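Apartamentos Nalside: tres noches junto al puerto

Reservamos tres noches en los Apartamentos Nalside para recorrer la costa sin depender de horarios de hotel. Pagamos 96 euros por noche, con limpieza final incluida y sin desayuno.

El apartamento está en una segunda planta sin ascensor, a 20 minutos a pie del muelle de Prulliritz. La cama es firme, la ducha tiene buena presión y las persianas cierran bien. La cocina cumple para cenas sencillas, aunque solo hay una sartén y los cuchillos cortan poco. El wifi llegaba al dormitorio con dificultad.

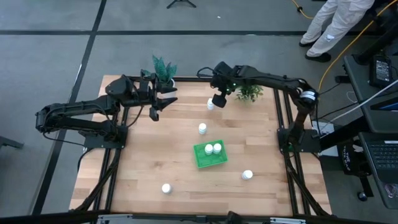 Para aparcar conviene llegar antes de las siete de la tarde. El sábado dimos varias vueltas y acabamos en el aparcamiento de tierra que hay detrás del mercado —gratuito, pero mal iluminado—. La anfitriona, Viktória Sipos, nos envió el código de entrada la víspera y contestó enseguida cuando preguntamos por las toallas de playa, que van aparte.

De las excursiones cercanas, la que más nos gustó fue la subida al mirador de Abubakari, a 222 metros sobre el mar. El sendero está señalizado y tiene poca sombra. La cala que queda debajo es de piedra, así que mejor llevar escarpines.

Lo peor fue el ruido de la calle por la mañana, con el reparto de los bares desde las seis. Volveríamos en mayo, pidiendo un apartamento de los que dan al patio.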